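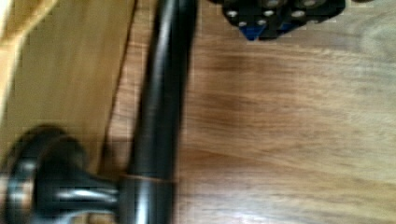
Fault 553 on drawer pull, then arm finishes the move by itself

Atent Forums > Manipulation > Faults and Safety
Started September 16, 2021

khajji
Two-arm kitchen setup, Skornby controller, Tuvell two-finger grippers. The job is the least glamorous one in robotics: take hold of a black bar handle, pull, let go, go look in the drawer. The plan was 3,000 pulls without a person touching anything. We got to 1,181.

On that one the arm threw fault 553 (force limit at wrist) partway through the pull and stopped dead. Fine, that's what I pay it for. I cleared the fault from the tablet so I could jog the arm back and see what was binding. The arm had other ideas. It took "cleared" to mean "as you were" and finished the pull at full program speed, with my left hand on its way toward the handle.

Hand is OK. Dignity is pending. I'd like to know if anyone else has seen a clear turn into a resume.

Kenza Hajji

plumbob
What mode were you in? If you were in auto with a program loaded, I don't see a bug. You had a hand in the cell with the thing in auto. I know it's a kitchen counter and doesn't feel like a cell, but the arm doesn't know it's cute.

khajji
Auto, yes. I'll take the scolding for the hand. I don't accept that clearing a message should move a motor. There's a Resume button two inches away and I'd like it to have a purpose in life.

gantry_gus
Siding with Kenza. Clear and resume are separate actions on every arm I've worked with, and the one time I met one that combined them we sent it back. Check whether someone turned on auto-retry for soft faults. On our Skornby it was buried in the task template and not in the safety page, so you could stare at the safety page all day feeling very safe.

plumbob
Auto-retry is off by default.

gantry_gus
So is my dishwasher's delay timer, and yet.

khajji
Gus wins. Retry was on in the template, which came from Ragab when they set up the arms in August. It's meant for grasp misses: bump something, back off, try again. Somebody let it cover force faults too. So the controller was waiting politely for me to clear the fault so it could retry, and I obliged.

Now the part I can't explain. The force fault itself. The fingers come down next to the bar, close, and pull straight back. The bar is smooth and round, so they slide a little before they catch, and I assumed 553 was the fingers reaching the end collar and jamming there. I moved the grasp 12 mm up the bar and ran it again. Same fault.

mirepoix
Is it the pull or the drawer? Round bars get blamed for everything. If the drawer is racking on its slides, the wrist sees a side load and calls it a day, and you can move the grasp wherever you like.

khajji
Possible. I'll go back through what we have on the drawer side.

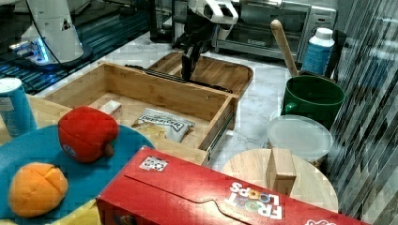 The slides are my main suspect now. It doesn't take much skew for one side to lead the other, and a straight pull only makes that worse. By hand you correct for it without noticing. The arm corrects for nothing. It pulls along the line it was given until something complains, and lately the something is the wrist.

I also like having the fingers down in the back of a drawer even less than I did yesterday. If a force fault there gets "retried," that's the gripper arguing with the rear wall, and I know which of them is made of wood.

plumbob
That's the first thing in this thread that worries me. Slow it down inside the drawer. And get the retry off the whole template, not the one task.

khajji
Off everywhere as of an hour ago. I tested it with the arm in open air and a very long stick. Clear now clears. Resume resumes. Revolutionary stuff.

mirepoix
For the pull, let it be soft sideways and stiff only in the pull direction. If the peak drops, it's the slides. If it doesn't, I'll apologize to the round bar.

gantry_gus
I'd fix the slides before softening anything. Compliance hides a bad drawer until the day it doesn't, and by then you've got a pile of data from a bad drawer.

mirepoix
It's a diagnostic, Gus. You turn it back off.

gantry_gus
Sure. The way Ragab turned off the retry.

khajji
Doing both, in mirepoix's order, then Gus's. I've written to Ragab and asked which other customers got that template. The answer so far is that they're "looking into the wording." If you had arms set up by them this summer, open the task template, not the safety page, and find the retry list. Force faults should not be in it. Until you've checked, hit the stop before you clear anything.

Count goes back to zero tomorrow. I'll post the wrist numbers once I have some worth posting.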